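Desk Tips: Sorting Small Stuff With a Cardboard Rack

Posted by Xiomara Wojcik, 23rd February

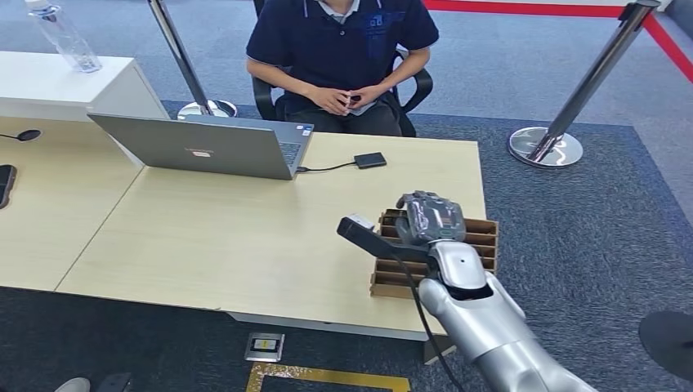 My rule for a work desk is that every little gadget needs a slot of its own, and I got there after years of drawers. Drawers are where chargers go to tie themselves in knots. Then I tried trays, which were better for a week or so and then turned into drawers without a lid. What finally stuck was cardboard! A brown rack with a row of parallel slots, like the one on the right side of the desk up there, keeps things standing up so you can see them from your chair. It also leaves the middle of the desk for the laptop and whatever hangs off it, like the little black drive on its cable.

You can buy these racks, but I make mine out of shipping boxes. Cut your dividers all the same height, then cut a slit halfway down each one wherever a cross piece will go. Cut matching slits halfway up the cross pieces and slide the whole thing together. No glue. I use a Gremau knife with a fresh blade and a metal ruler, and I cut on the floor on top of another flattened box (please don't do it on the desk, I have a scar across mine to prove it).

Make the slots a bit wider than you think. My first rack was so snug that I had to hold it down with one hand and yank with the other. Now I take the fattest thing I own, add a finger's width and go with that. My current one has 20 slots and I use nearly all of them.

If the rack slides around, put a strip of rubber shelf liner under it. I had half a roll of Irkel left over from the kitchen and it's held since June.

Cables next. Anything that stays plugged in should lie flat and take the short way across, and if there's a seam where two desks meet, keep your cables from dropping into it. Mine got pinched every time I leaned on the Biron desk - it's a hair lower than its neighbor. A folded bit of card under two of the feet fixed that.

Spare cables get one loose loop and a paper tag. I write what it belongs to, plus the length if it's a long one.

And water. I keep my bottle on the cabinet behind me, away from the electronics, with the cap screwed on tight. I lost a keyboard to a glass of iced tea once and I'm still a little sore about it.

Every 3 months or so I tip the rack out, shake the crumbs into the trash and toss any divider that's gone soft.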